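Tamell Issues Safety Notice and Controller Update for Plurnier Two-Arm Sorting Cells

MOLLSIDE – Tamell has issued a safety notice covering all Plurnier two-arm sorting cells running Cele controller software release 1,003. Under certain conditions, one arm may keep its claim on the shared bin zone after its gripper has left that zone, or may lose the claim while the gripper is still inside. The second case can allow both arms to enter the bin at the same time.

No injuries have been reported. One gripper finger was bent and one wrist joint was taken out of service following a contact event at the Mollside test site in December. Customers are asked to stop unattended operation until release 1,007 has been installed.

The fault concerns the handover logic between the two arms. In a Plurnier cell, a long belt conveyor and an open-front bin sit within reach of both arms, and the controller treats the space over the bin as a zone that only one gripper may occupy. An arm requests the zone, receives a token, completes its pick or place and releases the token once the gripper has cleared the rim.

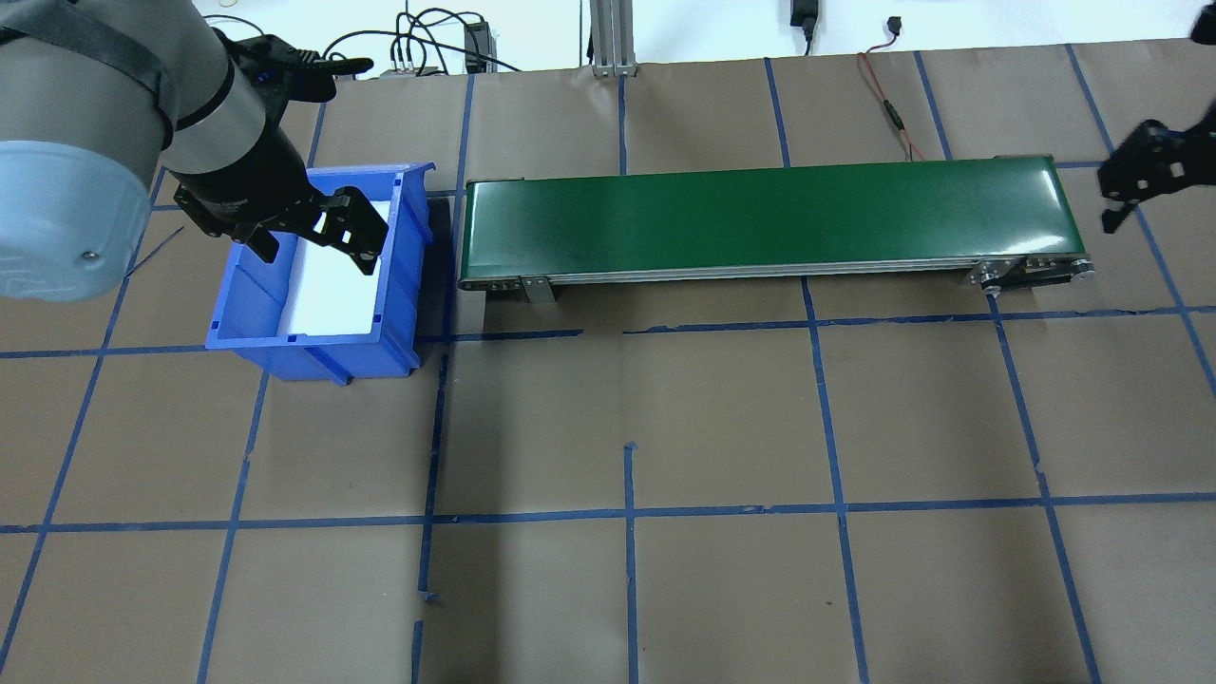 Release 1,003 calculates rim clearance from the commanded position of the wrist. If an arm is slowed by a speed limit or a cable drag alarm, the measured position falls behind the commanded one. The controller can then record the gripper as clear while its fingers are still below the rim. Tamell engineers measured a worst-case lag of 29 millimeters during fault reproduction, against a clearance margin of 9 millimeters.

The collision detection built into each arm is separate from the zone logic and is not affected. In the December event it stopped both arms as designed. It acts only after contact, however, and should not be relied on to keep the arms apart.

A secondary fault was identified during the same review. When the conveyor is stopped by hand and restarted without a controller reset, the token table is not cleared. An arm may then wait indefinitely for a zone that is free. Operators have reported this as a stalled cell with no alarm shown. The condition is not hazardous in itself, but reaching into the bin to clear a stalled cell is – either arm may resume motion without warning when the token times out. 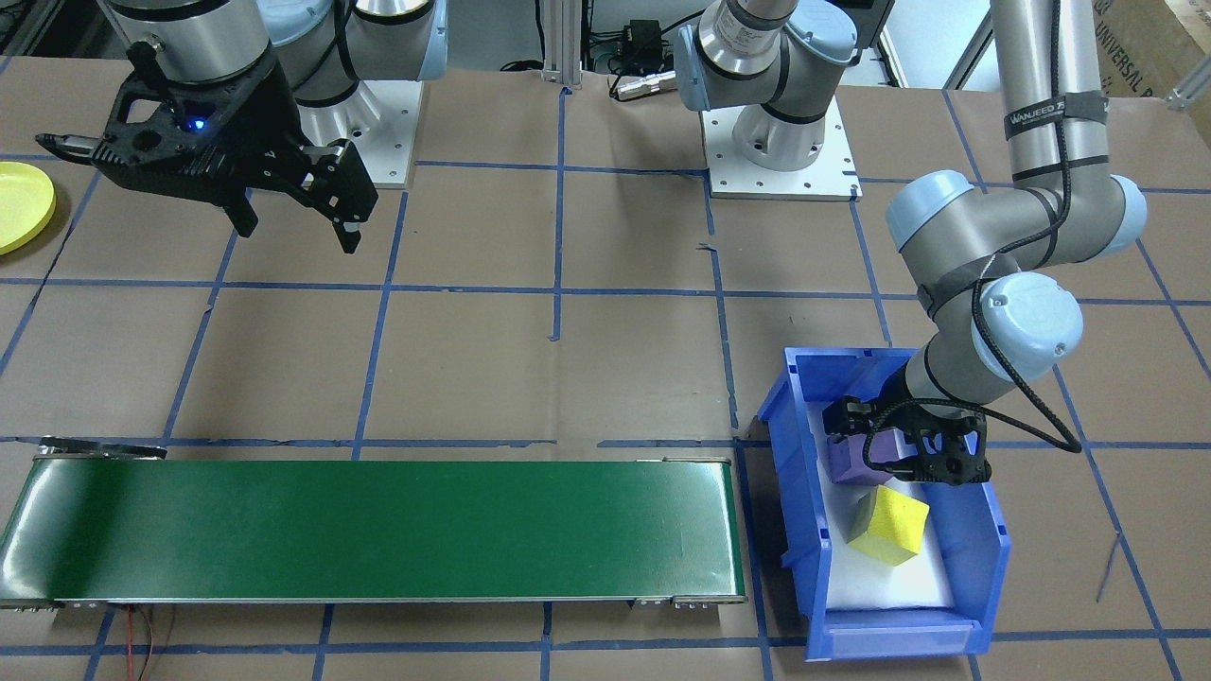
Release 1,007 replaces the commanded position with the measured position from the joint encoders and withholds the token until both the wrist and the fingertips are outside the zone. It also clears the token table on every conveyor restart and raises an alarm if a token request goes unanswered.

Until the update is installed, operators should take the following steps:

Set the cell to single-arm mode from the Cele maintenance menu.

Press the emergency stop before reaching over the bin or the conveyor for any reason.

Check that cables along both arms move freely through the full range of travel.

Perform a full controller reset after any manual conveyor stop.

Sites that must keep both arms running may do so at reduced speed with an operator present at the emergency stop. Reduced speed lowers the position lag but does not remove the fault, and this setting is not approved for overnight work.

Release 1,007 is available now through the Cele update service at no charge. Installation requires the arms to be parked and the gripper offsets to be confirmed before restart. Cells that have logged a contact event should have the fingers and wrist joints inspected before returning to two-arm mode. Tamell will supply replacement fingers where damage is traced to the fault.

Cells with one arm, and two-arm cells with separate bins, do not use the zone token and need no action.

About Tamell

Tamell builds small sorting and handling cells for light manufacturing and laboratory use. The company designs the Plurnier cell and the Cele controller at its Mollside site.

Service requests related to this notice should be sent to the Tamell support desk with the cell serial number and the installed software release.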